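Startseite Forum Basteln & Papier Hilfe Anmelden

Klebestift trocknet immer so schnell aus, was mache ich falsch?

Ich klebe mit meinen Kindern viel am großen weißen Tisch, meistens Tonpapier und Fotos.

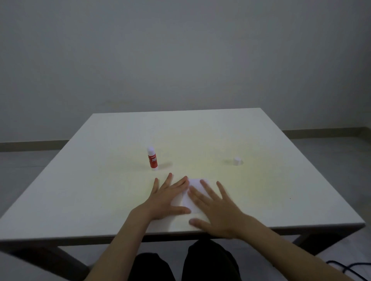

Nach zwei Wochen ist der Kleber oben hart und er krümelt auf das Papier. Die Kappe drücke ich jedes Mal fest zu. Liegt es an der Heizung? Und kann man einen harten Stift noch retten, oder muss er in den Müll?
Gemma Cirillo

2.739 Aufrufe · 17 Mal geteilt

Dario Fiore
Guten Abend Gemma, bei mir war es dasselbe Problem. Du musst zuerst den Stift ganz herunterdrehen, dann erst die Kappe darauf. Wenn er oben ein bisschen herausschaut, bleibt Kleber in der Kappe hängen und sie schließt nicht mehr dicht. Die harte Schicht schneide ich mit einem alten Messer ab, darunter ist er oft noch weich. Neben der Heizung würde ich ihn nicht aufbewahren.

Tanner Dhillon
Kauf flüssigen.

Lucrezia Ruggiero
Ich mache einen Tropfen Wasser in die Kappe und lasse es über Nacht stehen. Bei Fotos bitte vorsichtig, zu feuchter Kleber macht Wellen. Ganz harte Stifte habe ich auf diese Weise leider nicht gerettet.

Hilfreich (121)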